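Spread out and left alone: how Cutance records its tabletop examples

Cutance collects demonstrations of everyday handling tasks and passes them to groups that train manipulation models. Most of its work in the past year has gone into a set called Brolo, which covers picking, moving and placing common household goods on a flat surface. The collection lead, who asked to be identified by role only, spoke to us at the firm's workroom in January, between a morning recording block and an afternoon of checking.

The unit of work is the episode. One operator performs one instruction, such as moving a named object next to another, and the recording stops. Episodes are capped at 30 seconds. "If it takes longer than that, the instruction was two instructions," the lead said. "We split it and record both parts."

Brolo draws on a store of 109 objects, kept in numbered trays. A layout is made by pulling a handful from different trays and placing them by hand on the cloth. The lead is particular about the mix. "You want a tall thing, a flat thing, something that deforms and something very small. A bottle with a pump is an easy grasp at the body and a bad one at the nozzle. A snack bag has no fixed shape. A die is hardly there at all at table distance, and the model still has to find it."

Spacing is decided before anything else. The early layouts were crowded, on the theory that clutter was more realistic, and the resulting episodes were difficult to label. Operators brushed neighbouring objects on the way to the target, and the reviewers could not agree whether this counted as part of the task. The firm now records sparse layouts first and brings in clutter as a separate condition, with its own tag.

"People assume the sparse ones are too simple to be useful," the lead said. "They teach reach and approach. If you only have clutter, the model learns to avoid things before it has learned to go to things."

The cloth was another change. The first sessions used a bare white worktop, which gave hard reflections under the ceiling lights and lost the edges of pale packaging. Three coverings were tried. The present one is matt and strongly coloured, and the lead considers it adequate. It marks easily, and the marks are left in. "We brush it at the start of a block. Past that, a crease is a crease. A table in someone's home will have them."

Before the first episode of a layout, a reference still is taken from the chest camera at the position the operator will work from. Reviewers use it to check that the object list matches what is on the table, including objects that are only partly in view. Those are listed and marked as partial. They are not used as targets from that position, though they may be used once the operator has shifted along the table.
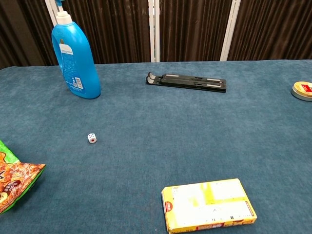
A sparse layout on the covered table, with the die at middle left and the folded laptop stand towards the back.

The laptop stand has caused more discussion than its size would suggest. Folded, it is a flat black object; opened, it is something else, and the written instruction has to say which state is meant. Brolo treats the two as one object with a state field. The lead would have preferred two entries. "The field gets left blank. A blank field is worse than a long list."

Instructions are written after the layout is set, in plain words, by someone other than the operator. Positions are given relative to other objects ("put the die beside the box") and never in measurements. Annotation is done in Foltov, a labelling tool the firm licenses, which shows each episode alongside its instruction and asks for a start point, a contact point and a release point. Each episode is seen by two reviewers. Where they differ on the contact point, a third decides.

A good day yields 80 accepted episodes per operator. The target for the present stage of Brolo is 900 layouts, and the lead expects the later ones to be slower, as the remaining combinations include more soft and reflective items. Round tins are already flagged as awkward because the lid and the rim take the light differently.

Failed attempts are kept. An operator who drops an object is told to carry on if it can be recovered within the time limit, and the episode is tagged accordingly. The first outside group to receive the data, Åberg, asked for these to be supplied separately, and they now go out as their own folder.

Asked what would be done differently from the start, the lead named the tray numbers. "We numbered by the order we bought things. It should have been by shape. We are renumbering in the spring, and every sheet on that wall will have to be printed again."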